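*Entry in the Diredel soft toy wiki. Last gone over 2020-07-09.*

# Stuffing (soft toys)

Stuffing, also called filling, is whatever goes inside a soft toy to give it a shape. I've been writing entries for this wiki for a good while now and I kept putting this one off, mostly because everyone has such strong feelings about it! I've tried to be fair. Where something is just my opinion I've said so, and if you disagree the talk page is open (Styliani Rallis has already filled half of it with her views on kapok, so you'll be in good company).

The word covers loose fibres, pellets, shredded foam and all sorts of odds and ends. It doesn't usually cover squeakers, growlers, joints or wire, which have their own entry.

## Names

In Britain most people say stuffing or filling. American patterns tend to say fibrefill (spelt fiberfill) or poly-fil, and you'll also see "hollowfibre" on the bags, which is a kind of polyester where each strand has a tiny tunnel down the middle. Old pattern leaflets from my gran's sewing box say "flock" and "waste" quite cheerfully, and for years I thought waste meant rubbish. It's cotton or wool left over from the mills. Some of it was lovely and some of it was, well, rubbish.

## Early fillings

Home-made dolls and animals have been stuffed with whatever was in the house for as long as people have sewn them. Rags, straw, bran, sawdust, horsehair, sheep's wool straight off the fence. Bran was popular for dolls' bodies because it packs down nicely and feels heavy in the hand, though mice are fond of it too. Sawdust is heavier still, and if you've ever picked up an old doll and found a little heap of brown powder on the shelf afterwards, you'll know its great weakness. One burst seam and out it comes.

### Wood wool

Wood wool is long, thin, curly shavings of wood, known in America as excelsior. Before anybody used it in bears it was a packing material, and it still is. The early jointed teddy bears from the first years of the twentieth century were mostly filled with it, which is why they feel so hard and crunch a bit when you squeeze them. It holds a shape beautifully. You can push it into the tip of a nose with a stuffing stick and it will stay there for a hundred years, and embroidery pulls up tight against it without sinking.

What it doesn't do is wash. Please don't put an old crunchy bear in the machine! The shavings soak up water, swell, take ages to dry and then go mouldy in the middle where you can't get at them. Surface cleaning only, with barely damp foam and a soft cloth.

### Kapok

Kapok is the silky fluff from the seed pods of a tropical tree. It's very light and springy, it shrugs off water, and it was used in life jackets as well as in toys. Between the wars it turned up in more and more bears, sometimes on its own and often with a wood wool head, so that you'd get a firm face and a cuddly tummy. I think that's still the nicest combination there is.

It has two faults. The first is that it gets absolutely everywhere while you're working with it, and it really isn't good to breathe in, so wear a mask and shut the window. The second is that with age the fibres break down to a sort of dust and the toy goes limp at the neck. Styliani says this only happens to badly kept toys. I've restuffed enough well-kept ones to have my doubts.

## Modern fillings

### Foam

Chopped foam had its day in the middle of the century, when makers were after something washable. Plenty of cheap fairground toys were full of it, in bright little crumbs of pink and yellow. When it's new it's bouncy and cheerful. When it's old it goes either sticky or crumbly, and both are horrid to clear out. If you're opening up a toy from the sixties or seventies, do it over a bin bag and have the hoover ready.

### Polyester

Nearly everything in the shops now is polyester fibre. It's cheap, it washes, it dries quickly, moths aren't interested in it and it can be made in any length or crimp you fancy. There's a huge difference between a good one and a poor one, though. Poor polyester goes into lumps, and you'll feel every one of them through thin fabric. Good polyester is slightly slippery and springs back when you let go of a handful.

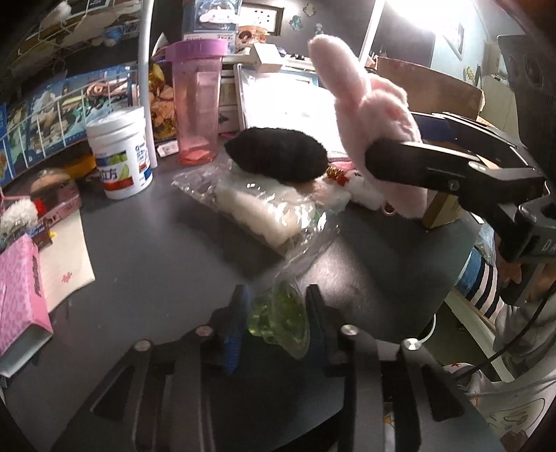 I'm often asked which one I buy, so I'll put it here and save everybody the email. For years I used Valtton, which comes in a 200 g bag and has a soft, short fibre that's lovely for small things. Then I was given some Kutum, also 200 g, and that's a longer and springier fibre that suits big animals much better. I keep both in now. If I had to choose only one it would be the Valtton, simply because I make more small toys than large ones, and because you can always pack a short fibre tighter but a long one will fight you all the way down a narrow leg.

### Wool and plant fibres

Carded wool has come back into fashion in a big way, especially among people who make cloth dolls. It feels warm to the touch and gets firmer over the years as it's hugged. It also felts if you wash it hot, so you have been warned. Corn-based fibre is sold as a greener option and behaves very much like polyester, with the one difference that it really hates a hot iron. Cotton is heavy, a bit flat, and wonderful for pincushions. I've never got on with it in a toy, but I know people who won't use anything else.

### Pellets, beans and other weights

Little plastic pellets give that floppy, heavy feel that makes a toy sit properly on a shelf. Steel shot and glass beads do the same job in a smaller space. Always, always put them in an inner bag of strong cotton, stitched twice round. Dried beans, rice and lentils work in theory, but they draw insects and they sprout if they get damp (I've seen this with my own eyes, from the elbow of a frog).

## Firmness

This is where beginners come unstuck, and I certainly did. A toy nearly always needs more stuffing than you think. Fabric stretches as it's handled, the fibre settles, and what felt plump on the evening you closed it up looks like a deflated cushion by the end of the month.

To give you an idea, the big sitting hare from the Kokkinos pattern took me 354 g, when I'd opened one bag fully expecting to have some left over. The pattern itself doesn't give a weight, which is a pity, and it's something I'd love all designers to add.

Small toys are a bit different. With a tiny rabbit or a mouse you're mostly trying to keep the shape crisp, so what matters is getting fibre right into the corners before you fill the middle. Ears are usually left empty, or given the thinnest wisp at the base.

Lefteris Xenos taught me to stuff from the far end backwards, with pieces teased out until you can nearly see through them, and to stop after each limb and roll it between my palms. It feels terribly slow. It also gets rid of nearly all the lumps, so I've never gone back to my old method of shoving in great fistfuls and hoping.

## Tools

You don't need much:

- a stuffing stick, or a chopstick with the sharp end sanded down
- long tweezers or forceps for paws and noses
- a stiff brush for picking out fibres caught in the seams of fur fabric
- a long needle, for poking at the stuffing through the fabric and shifting it about

The closed end of a crochet hook is fine at a pinch. Scissors aren't! I've gone straight through the back of a badger with a pair of scissors and had to give him a waistcoat.

## Restuffing

If a toy has gone flat you can often top it up without emptying it. Find the closing seam, which on most bears is at the back or down the tummy and has visibly different stitches from the machine-sewn ones. Snip a few, open a gap just wide enough for two fingers, and feed new fibre round the outside of the old lump. Close with ladder stitch in a strong thread.

When everything has to come out, keep a handful of the original filling in a labelled envelope, particularly if the toy is old. Collectors like to know what was there, and a lot of owners are rather touched to have it. I did 6 of these for relatives one May and each family asked for the old stuffing back, so now I offer it as a matter of course. One cousin had me sew hers into a little muslin pouch and pop it back inside the bear's chest.

## Safety

For babies and small children, stick to clean new fibre and leave out pellets altogether. Check seams by pulling them firmly from both sides. Anything you're planning to sell has to meet the toy safety rules where you live, and those cover the filling as well as the outside, so hang on to your receipts and the labels from the bags. The rules change, and I'd much rather you read the current ones than trusted me.

## See also

Growlers and squeakers; Joints; Ladder stitch; Fur fabric; Washing old toys (badly in need of an update, if anyone fancies it)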